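Why I've gone back to paper maps

I bought a map in June and I have been boring everyone about it ever since. It's a walking map of the hills between Bivthorpe and the coast, folded so many times that it takes up half the kitchen table when it's open, and I love it more than any object I've bought in years.

Some background. For a long time I did all my walking with a phone. You pick a route someone else has put up, you press go, and a little arrow tells you where you are. I've had some lovely days out like that and I'm not about to throw the thing in a river. But I'd noticed that I could come home from a four-hour walk and have no idea where I'd been. I could tell you about the pub. I couldn't have told you which side of the valley it was on.

Then Violeta Lagos, who I used to work with and who has walked pretty much everywhere, asked me to meet her at Drirkell for a day out and told me to leave the phone in my bag. She handed me the map in the car park and said, "You're in charge until lunch." I was terrified! I hadn't used a paper map properly since school, and even then I think I was mostly holding the other end of it for someone else.

We got lost within 20 minutes. Only mildly lost – we'd taken the track on the wrong side of a wall, and the wall kept going, and the stile I'd promised didn't turn up. Violeta said nothing at all, which was very good of her. So I stood there and looked at the shape of the ground, and then at the brown lines on the paper, and suddenly they matched. The lines bunched together where the hill got steep on our left, then opened out into a sort of shelf, and there was the shelf, with sheep on it. I can't tell you how pleased I was. I made her look at it twice.

Contour lines are what I'd been missing. On a phone I'd always ignored them, as they're faint and you're only ever looking at a bit the size of a playing card. Spread out over a big sheet, they turn into actual hills. The top above Drirkell is 2,315 feet, which isn't huge, but the map shows you how it goes about it: a long lazy shoulder from the south, then a nasty little scramble at the end if you come up from the Cullinane side. You can see the whole day coming. You can also see the other days, the ones you're not having yet, and that's probably the bit I like best. There's a ruined chapel marked two valleys over that I'd never heard of, and a well with a name, and a wood called Gernuma that looks like a boot.

I went back to Gernuma on my own a few weeks later. It's a strange, lovely place, all oak and moss, with a stream that goes underground and comes up again further down (the map has it, a blue line that stops and then starts again as if the pen ran out). I ate my sandwiches at the point where it comes back up and didn't see anybody for the whole afternoon.

If you fancy trying it, start somewhere you already know. I spent an evening with the sheet that covers my own town and found a footpath 290 yards from my front door that I had never walked down. I've lived here for eleven years! It goes behind the allotments, over a tiny bridge and comes out by the church, and it's now how I get to the shops.

Get a cheap compass as well, and learn to turn the map so it faces the same way as you do. I felt daft doing it at first, walking along with all the place names upside down, but it saves a lot of muddle at junctions. And practise folding it indoors. Folding a big map in the wind is a two-person job, and the first time I tried it alone it wrapped itself round my head.

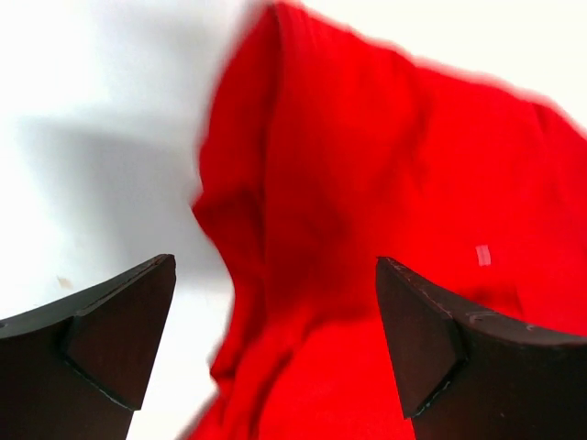
The other thing I'd say is to write on it. I know some people will be horrified by that. I was a bit horrified myself when Violeta showed me hers, which has pencil all over it – dates, birds, a cross where the path had slipped, "good cake" next to a farm. But it's turned out to be my favourite part of coming home. Boots off, kettle on, map out on the table, and I draw in where I went. After a summer of that there's a sort of web growing out from Bivthorpe, with big blank patches in between, and I find I want to fill in the blanks far more than I want to repeat the good bits.

I've still got the phone in the bag, switched off, for emergencies. I'd always take it on the high ground, and I'd turn back in thick cloud whatever I was carrying, as I'm nowhere near good enough to find my way through it by compass. Once you're above 2,000 feet round here it can come down very fast.

Next on the list is the long ridge from Cullinane, which runs right off the edge of my sheet and on to the next one. So I've had to buy the next one too. Violeta says this is how it starts, and that she's got a whole shelf of them. If anyone has walked the far end of that ridge, do tell me where you parked, and whether the path past the chapel is still open.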